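FOR IMMEDIATE RELEASE

Ravberg Opens Grorkby Quilt Pattern Library to Independent Shops

30th September

Ravberg, the quilt pattern publisher, is making its full Grorkby library available to independent quilt shops as print-on-demand booklets. Shops can order single copies or small bundles and no longer have to commit to a minimum of one title.

The Grorkby library holds 648 patterns for pieced blocks, table runners, wall-hangings and bed quilts. Until now only the newest titles were kept in print. Older patterns were sold as downloads or went out of stock, and shops that taught classes from them had to ask students to print their own pages at home. Templates printed at home are often scaled wrong by the printer, and a block that should finish at 12 inches comes out short.

Under the new program every booklet is printed at full size and checked against a one-inch test square on the inside cover. Templates are on separate sheets so they can be cut without losing the instructions printed on the back. Fabric requirements are given in yards, with a second chart for fat quarters where the pattern allows it.

Printing and shipping will be handled by Fikier, which has produced Ravberg's foundation papers for 7 years. Orders placed by noon go to press the next working day. Booklets ship flat in a card mailer.

The library has also been re-edited. Ravberg's pattern editors went through 3,263 pages of instructions and diagrams, fixed known errors and brought the older titles into line with the current layout. Seam allowances are now marked on every template piece, including the curved ones, and pressing directions are shown with arrows on the diagrams. Corrections to patterns already sold are posted free on the Grorkby page of the Ravberg website, listed by pattern number.

Patterns are sorted into four skill levels. Beginner titles use straight seams and rotary cutting only. The two middle levels add triangles, set-in seams and simple foundation piecing. The top level covers curved piecing and the more detailed paper-pieced blocks, and these booklets include a full-scale key to keep beside the sewing machine.

Shops that join the program receive a counter binder with a cover sheet for each pattern, a sample booklet from each skill level, and permission to teach any Grorkby pattern in class as long as each student has a purchased copy. Finished samples made by shop staff may be displayed and sold.

The first new collection under the program is the Yeh series, a group of two-color blocks based on checkerboard and nine-patch layouts. It will be released in April. Each Yeh block can be made from scraps or from precut strips, and the booklets include settings for a crib quilt, a lap quilt and a queen-size quilt. Ravberg has planned a first run of 4,000 booklets for the series, with later copies printed as they are ordered.

Wholesale accounts already open with Ravberg carry over without a new application. Shops without an account can apply through the wholesale page of the Ravberg website. Individual quilters can buy the booklets at participating shops, and the download editions will stay on sale. 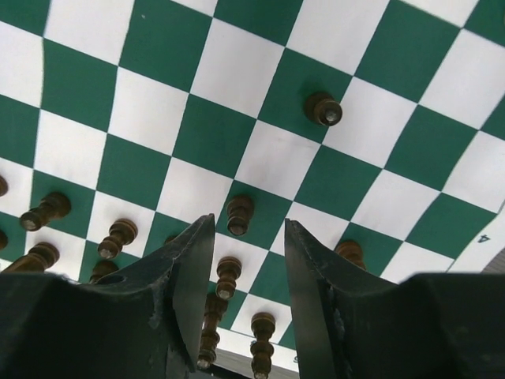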